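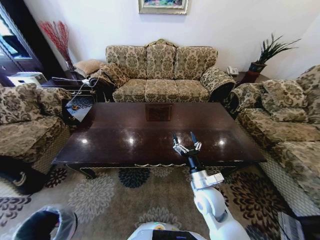
The fabric swap is back in October, and I could not be happier about it! Last year we squeezed into the back half of the Wirnden library and people were passing bolts of cloth over each other's heads. This time we have the whole ground floor of the old Verbruggen building, with proper tables and decent light by the windows. Upholstery fabric gets its own room, which a lot of you asked for. If you have ever tried to match a damask in beige, olive green and brown, the sort you see on a big three-seat sofa with a carved wooden crest on the back, you know that shops rarely carry it and that one leftover yard from a stranger's attic can make your whole year.

So what should you bring? Anything clean that you won't get to. Quilting cotton, wool, curtain panels, old tablecloths, zippers, buttons still on the card, patterns with all their pieces (please check, the 1970s jumpsuit from last time had one leg). Pieces smaller than a dinner plate go in the scrap bins by the door, and those are free for anyone, no tokens needed. Everything else gets weighed at the front table and you get tokens back. Last year we weighed in 3,143 pounds, and by closing time there was one sad box of shoulder pads left. Somebody took that too.

Doors open for drop-off at 9 in the morning and shopping starts at 10:30. If you want a table of your own to sell finished things, we have 105 spots and they were going quickly when I sat down to write this. A spot is two tokens or three jars of buttons, same as before. I love that we still take buttons.

The Nindesden weavers are coming again with their small looms, and they have promised to let people sit down and try. I did it last time and made a strip of something lumpy that is now a bookmark, and I'm very fond of it. They'll also show how to mend a worn patch by weaving new threads right through it, so bring a sock or an elbow.

New this year is a long table for identifying fabric. Bring your mystery cloth and we'll look at the weave, feel it, maybe do a burn test on a thread out in the yard. I have a coat lining from my aunt that I've been calling silk for ages and I'm a little nervous to find out.

Parking at Verbruggen is tight, so use the lot behind the Tevel bakery and walk over the footbridge. The bakery opens early and the cardamom buns go fast. Strollers and carts are fine on the footbridge, but the side entrance has steps, so come around to the front.

We could still use hands for setup the evening before, from 6 until the tables are up. Wear shoes you can carry things in. Soup after!

Filed under: Swaps & Get-Togethers

Questions? Reply to this newsletter or leave a note at the Wirnden library desk | Back to top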